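Small thread on the tables in our back workroom, because three people asked after I mentioned them last week.

1/ We run a sewing repair workshop out of a rented unit in Bralcombe. Mostly bags, tents and awnings, plus a lot of horse blankets in February. Big flat things need a big flat surface, and for a long time we didn't have one.

2/ What we had was a pair of folding tables with a gap between them. Fabric dropped into the gap. Pins dropped into the gap. Once a zipper slider went in and we found it when we moved the tables to sweep, by which time the tent had gone home with a different slider.

3/ So we replaced them with two Nillard tops pushed together on one set of legs. Nillard doesn't sell a top in the size we wanted. The nearest thing was a one-piece from Fallex, and they quoted 1,895 for it before delivery. It also wouldn't have gone through the door to the back room, which is a normal door.

4/ Two pieces through a normal door is easy. One person at each end, tip it on its long side, turn it once you're past the sink.

5/ The join is the part people ask about. I was worried about it too. A raised edge catches on nylon, and if you're cutting with a rotary blade you feel every bump in your wrist.

6/ What we did: set the legs first, got them level, then laid both tops on loose and left them overnight so we could look again in the morning. One corner was sitting high. A folded piece of card under the rail fixed it for the time being, and later I swapped the card for a proper plastic shim.

7/ Then we pulled the two together with connector bolts underneath. There are 6 of them. Do them up a little at a time, going back and forth along the join. If you tighten one end all the way first, the other end opens up and you start over. I started over twice. 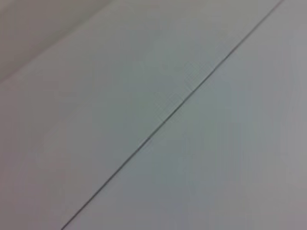

8/ Run your palm across it before the last turn on each bolt. Your hand picks up a step long before your eye does. Go both directions, since a step you can't feel going left is easy to feel going right.

9/ I did not fill the line. I thought about clear silicone and decided against it. Silicone gets on fabric and won't come out, and if we ever move units I want to be able to take the thing apart.

10/ The downside is that chalk dust collects in there. I brush it out on Tuesday when I do the machines. An old toothbrush is good. A vacuum with the narrow nozzle is better if you already have it out.

11/ Somebody asked if we cut on it directly. No. There are 4 cutting mats that come out when we need them and hang on the wall the rest of the time. I tape them to each other on the underside so they don't creep apart. Painter's tape, replaced when it gets tired.

12/ Somebody else asked why light gray and not white. Most of the thread we use is black, white or navy, and all of those show up on light gray. White thread on a white table is a bad afternoon. Light gray also doesn't glare as much under the overhead lights.

13/ Cleaning is a damp cloth with a drop of dish soap, then a dry cloth. No bleach spray. For seam sealer drips, let them set, then lift with a plastic scraper. Don't chase them with solvent while they're sticky, you only spread it.

14/ Things I'd do differently: buy the longer bolts to begin with. The ones in the pack were fine for the tops but not with the extra rail we added, so I made a second trip to Chaudhry Hardware for longer ones. They sell them loose, which was handy.

15/ I'd also put the height up a little. We set it to match the sewing machine table so awnings can slide straight across. That works well for sewing, less well for my back when I'm cutting for an hour. If cutting is most of what you do, go higher and forget about matching.

16/ The whole job took 11 hours spread over several evenings, and a good chunk of that was clearing the room. If your room is already clear you'll be a lot quicker than us.

17/ Last one, for the person with the sail loft: yes, I think you could join three the same way. I'd put a leg under each join though. Ours has a crossbar under the middle and I wouldn't want to lean on it without that.

18/ Adding one because I got asked again: the shims are the plastic horseshoe kind, sold for windows. A mixed bag is plenty.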